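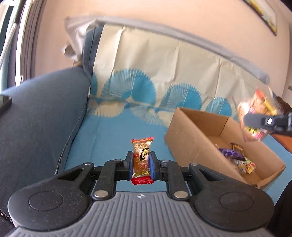 Progress report to the Nwachukwu Fund
Prepared by Benedita Figueiredo, with figures from Rui Meireles
14th September

Dear friends at the Fund,

Thank you for your patience while we pulled this together. You asked for a plain account of how the snack boxes have been going since April, what has been spent, and what we would like to do with the rest of the grant. I have tried to keep to those headings, though anyone who has had a letter from me before will know that I wander a little.

## Where we are

The short version is that the boxes are going out, people like them, and we are a bit behind on the second round of deliveries. We packed and delivered 948 boxes between April and the end of last month, to older people living alone in Hirnier and the streets on the far side of the canal. The plan in our application was for 1603 boxes over the full grant, so there is still a good stretch to go, but the slow part (finding addresses, getting permissions, working out who can't have nuts) is mostly done now and doesn't have to be done twice.

As you know, the idea was always to keep things small and homely. A box holds a mix of individually wrapped sweets and little cakes, with a handwritten card on top. We chose wrapped pieces early on and I'm very glad of it. They keep well, they can be shared with a visitor, and a person who only wants one small thing with their tea can have one small thing with their tea. Several of the people we deliver to have told us they make a box last for weeks, and one lady in Hirnier keeps hers by the telephone and has a piece whenever her sister calls!

## Sorting and packing

We gave up the rented table space at Ultau in the spring and moved the sorting into ordinary living rooms. This has turned out to be the nicest change of the whole year. You put a box down on the sofa, with the cover on the seat to save the upholstery, and you work through the sweets at your own pace. It is easier on the back than standing at a long table, and a good deal more sociable.

The cardboard boxes are the same plain brown ones as before. We did look at printed ones, and Rui got a quote, but the money is better spent on what goes inside. The clear plastic tubs have been a great help for the small candies, which used to sink to the bottom of everything and turn up in the wrong box. Now they stay in their tub until the larger pieces are in, and then go in last to fill up the corners.

We also learned to put the round pastries in near the top. We had a run of early boxes where they went in first and arrived as crumbs, and although people were very kind about it, a crumbled pastry is a sad thing to open. There have been only five complaints of that sort since we changed the order, all of them from the same delivery, when a stack tipped over in the back of the car.

## The contents

Most of our stock comes through Fledeo, who have been patient with our odd quantities. The imported pastries and candies have been the surprise favorites. We began including them because several households on the list had grown up with them and missed them, and before long everybody else was asking for them too. The one difficulty is labels. Where a wrapper is printed only in Chinese, we now add a slip in English with the ingredients, and we hold the item back until that slip has been checked by somebody who reads both languages. It does slow us down – a whole carton sat waiting for most of the summer – but I would not want to do it any other way.

## Money

Rui's full sheet will follow by mail. The main line is that we have $1728 left in the food budget. Card, tape and slips came in under what we set aside. Fuel came in over, mostly from the longer trips beyond the canal, and we covered the difference from our own raffle so as not to touch the grant.

## What we would like to do next

We would like your agreement on two points. The first is to move the finish date back by a month, so that the second round doesn't have to be rushed. The second is to let us spend a little of the food budget on sugar-free pieces, which were not in the original application. We have been asked for them again and again, and at present we can only offer those households a lighter box, which feels mean.

If either of these needs a form, please send it to Rui, who is much better at forms than I am. And if any of you would like to come and spend an afternoon sorting with us, you would be very welcome. There is always tea, and there are usually a few sweets left over.

With warm thanks,
Benedita Figueiredo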